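Capsule wardrobe for a month of travel, carry-on only?
Forum index > Packing and Gear > Clothing
Aug 9, 2023

tinroof_annie
Original poster

Okay, I finally booked it! Four weeks in October, starting in Lorkach on the coast and working inland to Mornonier by bus and train. I have wanted to do this trip since college and I am so excited I have been refolding the same shirts every night after dinner.

The catch is that I want to do the whole thing out of one carry-on. I've always been a checked bag person. My last big trip I dragged a suitcase up four flights in a guesthouse with no elevator and swore I'd never do it again.

So tell me how you do it. How many tops? Do you wash in the sink or find a laundry? Is merino worth the money? Does a person need more than two pairs of pants? Weather should be mild on the coast and pretty cold in the hills at night.

slowferry
Member, 842 posts

Congratulations! Lorkach in October is wonderful, the summer people have gone home and the fish places along the harbor are still open.

My number is five tops, two bottoms, one warm layer, one rain shell. That's it, and I've done six weeks on it. Wear the heaviest stuff on the bus. I wash every third night in the sink with a bar of plain soap and roll everything in a towel and stand on it. Dry by morning, usually.

Merino yes, a thousand times yes. I have one gray shirt that has been on every trip with me and it still looks good enough for a nice dinner.

mapleandmud
Member, 232 posts

I'm going to disagree on the sink washing. It's fine on the coast with a window open, but Mornonier is damp at that time of year and the rooms aren't heated until later in the season. I hung up a pair of socks there and packed them wet three days running. Find a laundry! There's one up the hill from the bus station that does a full bag same day, and the bakery next to it does a walnut roll I still think about.

Also five tops is too few if you sweat like I do. Seven.

slowferry

Seven tops for a month! You could open a store.

Fair point about the damp though, I was there in spring.

mapleandmud

I could open a very nice store, thank you.

quiltedpocket
Member

Ooh, this is my favorite subject. I pack by color first and count later. Pick two neutrals and one color you love and make sure every single piece goes with every other piece. Mine are black, white and pink. Once you do that you'll find you can leave half of it behind, because the green sweater that only goes with one skirt just isn't coming.

I start with everything I'd like to bring in one basket and leave it out for a week. If I walk past and think "nah," it goes back in the closet. The first few things are in for my own trip:

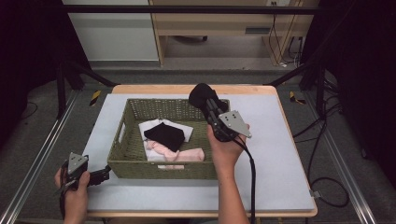 Black, white and pink, the start of the pile.

From there I add the warm layer and the shoes and then I stop. If it won't go in the basket it doesn't go in the bag. I have used the same basket for years and it's become a little ritual, I put music on and everything.

tinroof_annie

I love this so much. I have just pulled everything out and it turns out that I own navy, a different navy, and orange. Is orange a neutral?

quiltedpocket

Orange is a color you love! Navy can be your neutral, but pick ONE of the navies. Two that almost match will drive you up the wall in photos.

gatenumber9
Member

Going to be the grump here. I tried the three color thing and was bored out of my mind by week two. I felt like I was wearing a uniform. Now I bring plain pants and let the tops be whatever they want, loud prints, stripes, my old bowling shirt. Nobody in Lorkach cares whether my shirt goes with my jacket. Bring the things that make you happy when you unzip the bag.

Where I do agree is the week of leaving it out. I always pull at least two things.

slowferry

The bowling shirt is a strong argument. Do you fold or roll it?

gatenumber9

Fold. Rolling gives me creases in places I can't explain.

mapleandmud

Rolling is better for knits and folding is better for anything with a collar. I will not be taking questions.

Annie, what bag are you using? That changes the answer quite a bit. I have the Nustton, the soft one with the zipper that goes all the way around, and I can get my seven tops in with room for a book. My sister has the Aoun and likes it better for the shoulder straps, but it's narrower and you end up stacking things high, so whatever you want is at the bottom.

tinroof_annie

I was looking at the Nustton! It's 87 dollars at the luggage place near my work and I've been visiting it on my lunch break like it's a puppy. Does it hold its shape if it's not full?

mapleandmud

It slumps a bit. I don't mind, it squashes into the overhead rack on the bus more easily. If you want something that stands up by itself in a hotel room you won't love it.

longwayround
Member

I have the Aoun and I'll defend it. Yes it's narrow, but use packing cubes stood on end like books and you can see everything. And you're going to be walking uphill a lot in Mornonier, the old town is nothing but stairs. You want decent straps. The Nustton's straps are an afterthought.

mapleandmud

They are not an afterthought! They're thin, I'll give you thin.

longwayround

Thin is what I'd call an afterthought on a hill. Try both with weight in them, Annie. Bring some books to the store if they'll let you.

On clothes, one thing I haven't seen mentioned yet is a big scarf. It's a blanket on the train, a pillow, a layer at night, something to put over your shoulders at dinner. Mine gets used more than anything else I pack. And bring wool socks for the hills, even if you think your feet run hot.

quiltedpocket

YES to the scarf. And a thin one takes up no space at all. Orange, obviously.

tinroof_annie

You are all wonderful. Current list, please be gentle:

Six tops (I split the difference)
Two pants, one navy and one black
Navy sweater, the darker navy
Rain shell
Orange scarf
Wool socks, four pairs
Walking shoes on my feet, flats in the bag
Pajamas that could pass for real clothes at breakfast

I left off the dress. I keep looking at the dress.

gatenumber9

Bring the dress.

slowferry

Leave the dress. Wear the flats and the scarf to dinner and you'll look great.

quiltedpocket

Does the dress go with the sweater? If it goes with the sweater, take it and drop a top.

tinroof_annie

It goes with the other navy sweater.

quiltedpocket

Oh no.

longwayround

Swap the sweaters! Easy.

tinroof_annie

Swapping the sweaters. The dress is in, one top is out, and I'm taking five books to the luggage place tomorrow at lunch. Will post which bag wins. Mapleandmud, could you tell me which side of the bus station that bakery is on?

mapleandmud

Come out the front doors and go left, then up the hill past the pharmacy. Get there before ten or the walnut ones are gone.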